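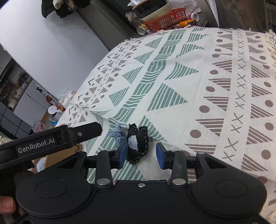
黒地に白いステッチの縁をつけた布小物と、水色の布の房

Plurnstead縫製工場 公開日見学記録

8月の木曜日、Plurnsteadの縫製工場で行われた公開日に参加した。同工場は布製の小物、袋物、室内用の布飾りを受託で生産しており、公開日には裁断から検品までの工程を通しで見ることができる。案内は生産管理担当のKanyarat Bunnag氏。集合は午前9時、参加者は受付で名札を受け取り、二班に分かれて場内に入った。筆者は後発の班で、先に原反倉庫を見てから裁断室へ移る経路だった。以下は当日のメモを工程順に並べ直したものである。

交通
最寄り駅からは路線バスを利用した。停留所名は「Esstead」で、工場の裏手にあたる。正門までは塀沿いに歩くことになり、歩道の幅が狭い。車で来る場合は正門側の来客用区画に停められるが、トラックの荷下ろしと時間が重なると待たされる。午前の見学なら一本早いバスのほうがよい。

原反倉庫
入荷した生地は巻きのまま棚に収め、品番、染色ロット、入荷週を記した札を耳側に付ける。先入れ先出しを原則とするが、同一製品の中で染色ロットを混ぜないことが優先される。端数の巻きは別棚に移し、試作と補修に回す。当日の台帳に記載されていた在庫の巻数は3,447で、このうち綿と綿麻が大半を占めるとの説明だった。合繊は別の区画に置かれている。

倉庫内の湿度は常時記録している。綿織物は吸湿で寸法が動くため、裁断の前に巻きをほどき、張力を抜いた状態で寝かせる。いわゆる放反である。時間は生地の組織で変え、伸びの出やすいものは一晩置く。ニットではさらに長く取るが、この工場ではニットの扱いが少なく、専用の棚は設けていない。放反を省いた場合の不良は縫製後の縮みとして現れ、裁断の段階では見つからない。Bunnag氏によれば、過去の寸法クレームを遡ると原因の多くがここに行き着くという。

裁断
延反台の上に生地を重ね、型紙データから作ったマーカーに沿って裁つ。重ね枚数は厚みで決める。薄手の平織で51枚を上限とし、それ以上にすると上下の層で寸法差が出る。参加者から裏地用の滑りやすい生地について質問があり、数枚ごとに薄紙を挟んで延反するとの回答だった。薄紙は裁断後に回収して古紙に出す。

裁断刃の研ぎは始業時と昼休み明けに行う。刃が鈍ると、化繊混の生地では切り口が熱で溶着し、綿では毛羽が立つ。見本として研ぎの前後で裁った切り口が並べてあり、拡大鏡で比較できた。綿の試料では差が明瞭だったが、混紡のほうは筆者には判別が難しかった。

裁ち端の処理についても説明があった。布の房や切りっぱなしの飾りは、裁った後に緯糸を抜いて経糸を残す。抜く幅を揃えるため、あらかじめ止めの位置に細かい目で地縫いを入れておく。止め縫いがないと使用中にほつれが進み、房の根元が痩せる。平織で糸が太く、撚りの甘い生地が向く。高密度の生地は糸抜きに時間がかかり、受託単価に合わないことが多い。

糸と針
縫い糸はTimbyから仕入れている。ポリエステルのスパン糸が主で、飾りステッチには太番手を使う。濃色の地に白や生成りの糸で縁を縫う仕様では、縫い目の乱れがそのまま外観不良になるため、地縫いより条件を細かく決めてある。説明された項目は次のとおり。

針番手は糸の太さに合わせて上げるが、地が薄い場合は針穴が目立つので一段下げて試し縫いをする。
上糸張力は始業時に端布で確認し、糸のロットが変わった時点で再確認する。
運針は飾り縫いで粗くする。角の手前で目が余るときは、その辺の中で均して調整し、角だけを詰めない。
濃色地の繊維が白糸に絡むことがあるため、針板周りの清掃を製品の切り替えごとに行う。

針の管理は厳格である。折損時は破片をすべて回収し、台紙に貼って元の形に復元できることを確かめてから新しい針を渡す。破片が揃わないときはその台の仕掛品を止め、検針機に通す。予備の針を作業台に置くことは禁止で、保管箱は班長の机にある。検針機の感度は標準試験片で確認しており、記録用紙が機械の側面に下げてあった。

縫製ライン
縫製場は北側採光で、ミシンは壁と直角に並ぶ。小物の担当は5班あり、各班が一製品を最初から最後まで受け持つ。工程ごとに人を固定する流し方も以前は採っていたが、小ロットの注文が増えて切り替えの損失が大きくなり、現在の形に改めたという。班内では手の空いた者が前の工程に入る。仕掛品の置き場は台一つ分に限られ、溢れた時点で前工程を止める。

当日はYazzieという品名の巾着が流れていた。表地、裏地、当て布、紐で構成される単純なものだが、当て布の位置決めに治具を使っていた。厚紙に窓を開けたもので、表地の上に置き、窓の内側に当て布を合わせて仮止めする。治具の端は使うほど潰れるため、交換日を鉛筆で書き込んである。樹脂板に替える案もあったが、形の変更が多く、厚紙のほうが作り直しが早いという理由で見送られている。

返し口の処理は手まつりである。機械でも閉じられるが、縫い目が表に出る。一個あたりの所要時間は機械の数倍になり、原価計算上は最も不利な工程だと説明された。内職に出す案については、検針の管理が場外に及ばないため採用していないとのことだった。

仕上げと検品
縫い上がった品は糸始末、アイロン、検品の順に回る。濃色の綿はアイロンの当たりが出やすく、当て布を使用し、裏からかけられるものは裏からかける。飾り縫いの上を直接押さえると糸がつぶれて光るため、この部分は蒸気だけを当てて手で整える。

検品台の照明は色温度を揃えてあり、黒と濃紺は別の台で見る。限度見本は良品、許容、不良の三段で掲示され、それぞれに発注元の承認印がある。見本は退色するため、掲示しない間は袋に入れて引き出しに保管する。不良の分類で多いのは目飛び、糸の引きつれ、汚れの順で、汚れの原因は機械油よりもチャコの残りが多いという。チャコは水で消える種類に統一したが、蒸気を先に当てると定着するものがあり、消去の工程をアイロンの前に移した。

質疑
見学の後、食堂で5分の休憩を挟んで質疑となった。残布の扱いについては、幅の取れるものは端切れとして売店に出し、細かいものは詰め物の原料として業者に渡している。混紡と綿の分別は裁断室で行う。分別後の混入率は公表していない。

最小ロットに関する質問には、型紙が支給される場合と工場で起こす場合とで異なるとの回答にとどまった。試作費は量産に移行しても相殺しない。納期は放反の日数を含めて提示しており、ここを短縮する依頼は受けない方針である。

補足
場内は撮影可の区画と不可の区画が床の線で分けられている。発注元の型紙が掛かる壁面は不可。縫製場は糸くずが舞うため、毛の出る上着は避けたほうがよい。履物は受付で履き替えるが、サイズの大きいものは数が少ない。売店の端切れは現金のみで、午後の班が回る頃には綿麻の無地がほぼなくなっていた。次回の公開日は未定で、受付の掲示で告知される。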